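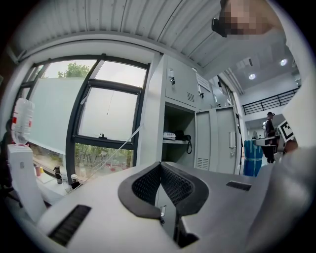 Project report, part 2: spending the money
Seidu Zakaria, 7 November 2023

So, the budget! We asked for two hand-held grippers back in September and got enough for one, plus $210 for bits and pieces (I'd hoped for more, but fair enough). Siltwood quoted us $77 for a spare set of finger pads and Tsoukalas wanted $200 for the same thing with a carry case. We went with Siltwood and I'll sort out a case myself.

That leaves $133, and I'd like to put most of it into printed marker cards and a decent charger. Brimance has a six-week wait on chargers, so that order has to go in before the break or we'll be sharing one all summer.

My favourite part was learning to read a quote properly. Freight is never on the first page! Next up is the storage question, and whether the department will give us a second locker.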